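Femthorpe Tenants' News
Filed under: Kitchen and Common Areas
September 10, 2026
By Witold Laskowska
14 comments | 6 shares

The snack tray, one more time

I have been asked to write something cheerful about the new snack arrangement on the second floor. I will do my best, but I have lived through the honesty box, the fruit subscription and the February popcorn machine, and my reserves of cheer are low.

For anyone who has been working from home or avoiding the kitchen, the old vending machine is gone. Goh, the company that filled it, put its prices up again over the summer and the building decided not to renew. In its place we are to have open trays, stocked from a shared budget of $800 a quarter and sorted by kind. You take what you want and you tap your pass on the reader by the fridge. The scheme is called Hetik, and there is a laminated sheet about it taped to the cupboard where the good mugs used to be.

The idea behind Hetik, according to the sheet, is that people choose better when they can see everything at once. A survey went around before the change and 131 of us filled it in. I was one of them. The survey asked whether we would prefer "a more open and visible snack offer", and I would like to meet the person who ticked the box for a closed and invisible one. It did not ask whether we would prefer the same snacks for less money, which was the only question anyone at my end of the floor was discussing.

Renji Sugawara from Illeo, the design firm beside the stairs, drew up the plan for the trays and has been very patient with me about it. His theory is that colour does most of the work. Keep each colour of wrapper together, leave some bare wood showing between the groups, and people will put things back where they found them. He says a mixed tray turns into a rummage bin by lunch. I have seen the rummage bin, so I will grant him that much. 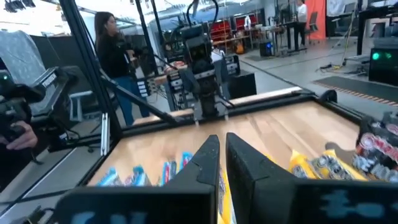

Blue and white on the left, yellow on the right, dark packets against the side.

I have three complaints, and I will try to be fair about them.

The first is the lean. Packages propped against the side of a tray look fine until somebody wants the one at the back. Then the whole lot slides, and whoever caused it walks off with a coffee in one hand pretending it was like that already. Renji's answer is that a raised edge stops anything from leaving the tray. True enough, but a packet lying face down in the middle is no use to a person trying to read the ingredients. I would lay them flat. He thinks flat looks sparse. We have agreed to disagree until the end of the quarter.

The second is the row. I like a row. Bars lined up side by side are easy to take from and easy to count when it comes time to reorder. But a row needs someone to straighten it, and the sheet on the cupboard is silent on who that is. With the vending machine the coil did the straightening and nobody had to be asked. My guess is that it will fall to the same handful of people who empty the dishwasher, and they already have a dishwasher to empty.

The third is the yellow ones. If you sort by colour you are sorting by whatever the wrapper designer felt like that morning, and a wrapper has no obligation to tell you anything useful at a distance. People with allergies need to know what is in a thing before they know that it matches its neighbour. I have suggested a small card in front of each group with the main allergens written on it in ordinary letters. Renji has said yes to the cards, provided they are "light touch". I take that to mean small. I would like them big enough to read without glasses.

To be fair to the trays, there are some points in their favour. Wood with a good rim around it is easy to wipe down, and I would sooner wipe a tray than pull crumbs out of the bottom of a wicker basket, as we did all through the fruit years. You can also see at a glance when something is running out, so there should be less of the old business of pressing the button and hearing the empty coil turn. And I have to admit that bars kept together by colour do look tidy. Whether they look tidy at four in the afternoon with a full floor is another matter.

The money is where I remain least convinced. The old machine cost the building 3000 dollars a year, and the new budget comes to 200 more than that once you multiply it out. I raised this and was told that the difference buys "a better experience". Possibly it does. A granola bar has always been much the same experience to me - you open it, you eat it, there are oats on your keyboard.

A few practical notes, as I promised to include them. Please tap your pass before you take something, as the reader times out. Empty wrappers go in the bin under the sink and not back in the tray (yes, it has been done). If you open a multipack, put the outer packaging in the recycling. Requests for particular snacks can be written on the back of the laminated sheet with the marker provided, although the marker had already gone when I last looked.

There will be a second survey before the budget is renewed. I have asked for a question about price and a question about who does the straightening, and Renji has asked for one about "visual calm". Please fill it in, even if you only come in once a fortnight. If enough of you would like the old machine back, I still have the phone number for Goh.

Older item: What happened to the good mugs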